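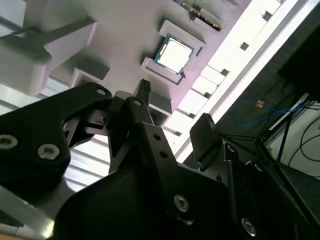
Tirnen parts board: review

By Hok-lam Peng

I take desktop computers apart more often than I build new ones. Most of them are office machines that need a clean, fresh thermal paste and perhaps a better processor before they go to somebody else. For years my system for looking after the loose parts was an anti-static bag, a mug for the screws and the kitchen table. The Tirnen board is meant to replace that, and I have been using it since October.

It is a flat work board with separate white holders that sit on top of it. Each holder is made for one sort of part. Mine came with a holder for a processor, a slot for a memory module, and a pair of solid blocks, one big and one small. There are no drawers and no lid. If you were expecting a toolbox, it isn't one.

I bought mine from Sitompul in Pleridstead, where they had one out of its packaging by the till. I'd recommend handling it before buying if you can. It looks smaller on a web page than it does on a desk, and it takes up the space where I would otherwise put a laptop.

The board

The colour is a pale grey with some lavender in it. I would have picked something plainer, but it does its job. Black screws show up well on it, and so do the small brass standoffs that vanish on a patterned worktop. Silver screws are a little harder to find, particularly under a bright lamp. I now put those in a separate dish.

The surface is smooth and wipes clean with a dry cloth. Thermal paste came off with a bit of isopropyl alcohol and left no mark. I haven't tried anything stronger. There is no raised lip round the outside, and on my second evening with it I sent an M.2 screw straight off the side and under the radiator. A shallow edge would have stopped that.

The whole set weighs 743 grams on my kitchen scales, board and holders together. That is heavy enough to stay where you put it and light enough to carry to the sink with one hand.

The processor holder

If I could keep only one piece it would be this. It is a raised white surround with walls on all four sides, and the chip sits inside with its metal top facing up. You can get at the heat spreader to clean it, and the chip doesn't skate about while you do.

Before this I cleaned processors by holding them at the edges with one hand and wiping with the other. It works, but I never liked it, and my hands are not as steady at the end of the evening as they are at the start. With the chip in the holder I can put a cloth round one finger and take my time. Old paste that has dried into the corners needs a few passes. The holder keeps the part still through all of them.

The fit is close. On mine it is very slightly too close along one wall, and the first few times I had to rock the chip a little to get it out again. That has eased with use. I ran a fingernail along the inside before I put anything in it and found one rough spot, which I took off with fine paper. You should check yours. The printing is tidy but these are printed parts and you can feel the layers.

One caution for people with older machines. A processor with pins underneath is a different matter from one with flat contacts, and I have not put a pinned chip in this holder. The leaflet doesn't say whether you can. I would ask Tirnen before trying it.

The memory slot

The memory holder is a simple recess. The module goes in and stays in. I have had green ones, black ones and one with a thin metal cover through it, and only the last of those refused to go all the way down. Tall modules with big decorative coolers won't fit either, by the look of it, though I don't own any to test.

My complaint is that you get one slot. Almost every machine I open has two modules in it, and plenty have four. The spare ones go in a bag or on the bare board, which rather spoils the idea. Sitompul say extra holders can be ordered singly. They were out of stock both times I asked.

The blocks

I have less to say about the two blocks. The large one has angled faces and a long arm, and the small one is stepped. The leaflet gives them a drawing each and one line of text between them. I have used the small one to lean a side bracket against and the large one to keep an instruction sheet open. They are well made and don't tip over. I think most people will move them to the back of the board and leave them there, as I do.

In use

The job I judged it on was a processor swap in a desktop for my sister-in-law. It was a dull machine in good condition, slow mainly through having the cheapest chip its board would accept. I laid the case on its side at one end of the table, put the Tirnen board at the other, and worked between them.

The order I follow is the usual one. Cables off first, then the cooler, then the processor out and into the holder, then the memory if it is in the way. With the socket open I like to have nothing else loose near the case at all. A dropped screw in an open socket can be the end of a motherboard, and I have lost one that way.

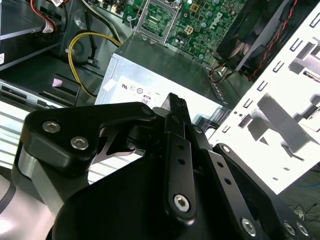
I leave the power supply in the case for a job like that unless its cables really won't move out of the way. It saves time, and on a small case there is usually enough room to reach the socket past it. What you do need is somewhere clean to put the chip the moment it comes out, close enough that you don't have to stand up. The board is good at exactly this. I had the holder within arm's reach, the old chip went in, and I could look the socket over with a torch before doing anything further.

The new processor waited in its plastic shell until the old one had been wiped and bagged. With two processor holders I could have had them side by side. With one, you need to be a little disciplined about which chip is where. I put a pencil dot on a sticky note and moved the note with the old chip. It's a cheap fix but I shouldn't need one.

For anyone who likes a number, the benchmark I run on everything gave 3,267 before the work and 3,372 after a clean and repaste on the old chip. I ran that as a separate step before the swap. The gain comes from the paste and has nothing to do with the board, but I mention it as evidence that a repaste is worth doing by itself, and it's the job the processor holder suits best.

Compared with the Tatau tray

The obvious alternative is the Tatau tray, which I borrowed for a fortnight. It is a single moulded piece with fixed compartments, a raised edge and a clear cover. It is better at keeping screws. The cover means you can leave a job half finished overnight and not worry about dust or the cat.

It is worse for the larger parts. The Tatau has one long compartment that is meant to take memory, cables and anything else, and the processor space is a shallow dip with low sides. A chip sits in it happily enough but turns when you wipe it. I also found it noisy. Every screw you drop in makes a rattle, and I tend to work late.

If your jobs are mostly laptops, with dozens of screws and few large parts, I would buy the Tatau. For desktops I prefer the Tirnen.

Things I'd change

A lip round the board, first of all. Then a second memory slot in the basic set, even if it meant leaving out the large block. I would like the holders to lock to the board as well. They sit steadily on a level table, but tilt the board to carry it and they start to slide. I move the parts off before I lift it now.

The leaflet needs rewriting. It is a folded sheet with very small drawings and it doesn't list the sizes of processor the holder will take. I had to measure mine and hope. The board is 300 mm along its longer side, and that isn't printed anywhere on the packaging either. If your table is cramped, measure up before you go to the shop.

Nor is there any mention of static. I don't know what the board is made of and would not assume it gives any protection. I wear a wrist strap clipped to the case as I always have.

Who it's for

People who open a desktop once every few years can carry on with a clean sheet of card and a steady hand. The board would spend its life in a cupboard. If you do this sort of work every month, or you are teaching a teenager to do it, the processor holder alone makes the evening easier — mine has been used on nine machines now and shows no wear apart from the bit I sanded.

I've asked Sitompul to ring me when the extra memory slots come in. I want two.

Good: processor holder, easy to wipe down, parts stay in reach.
Less good: one memory slot, no raised edge, poor leaflet.
Four out of five.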